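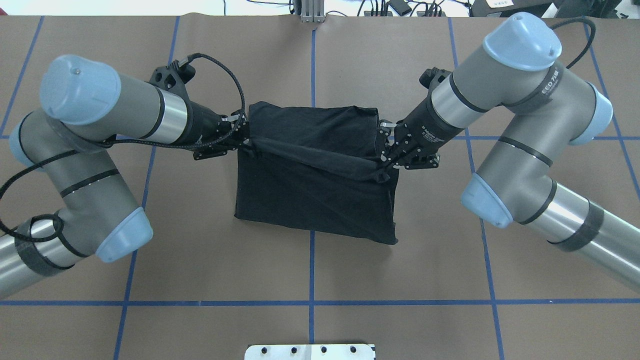

Friday, December 26, 2025

I signed the lease on the unit in Fovham in April, and I have been meaning to write down how it went while I still remember the dull parts.

It's a ground floor space on Ondgate, 2000 square feet with one loading door and a small office at the back. The listing said it had been vacant for seven months. I went to see it twice, once in the morning and once after dark, when I learned that the parking lot has one working light.

The rent was fine. What I hadn't budgeted for was the share of building costs on top of it: snow removal, roof repairs, insurance. The landlord's agent, a firm called Clenditz, sent me a single total. I asked for the last two years broken down by line, and it took them 30 days to send it. Read that page before you talk about rent.
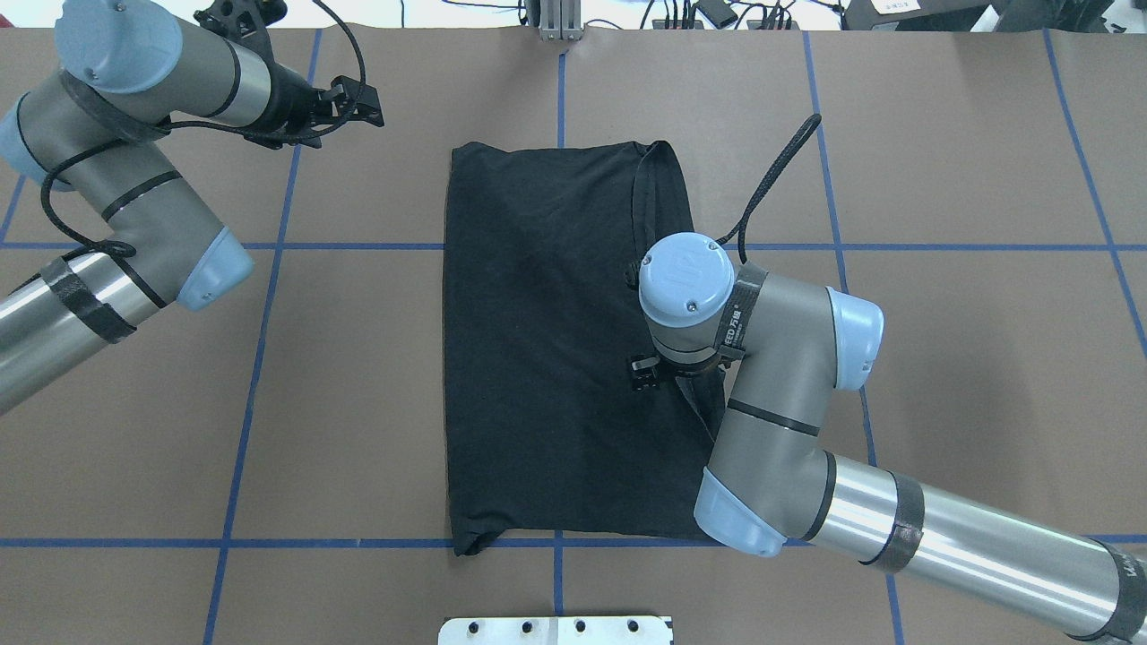
One reader wrote in after my last post to say that the breakdown is only half of it, and that you should ask for a cap on how much the shared costs can go up each year. Ouazzani left that comment, and added that a landlord with a half-empty building will usually agree to one.

I did ask. They offered a cap on everything except insurance and taxes, and I took it. 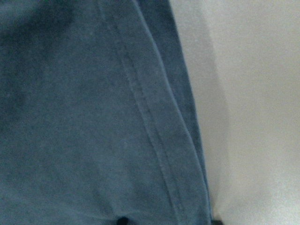
Blue fabric, up close.

The other thing I'd check is the wording on repairs. My first draft made me responsible for the heating unit, including replacement. We changed that to servicing only, and I had the unit looked at before I signed. The inspection cost me around a day's rent.
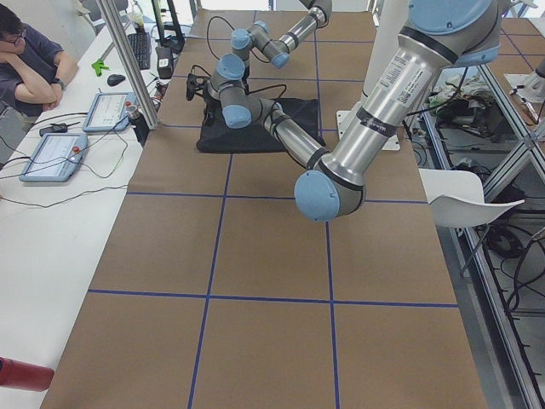 The long table, with its paper and blue tape.

I still don't have a sign over the door. The lease says the landlord has to approve the lettering, and I sent the drawing in again last week.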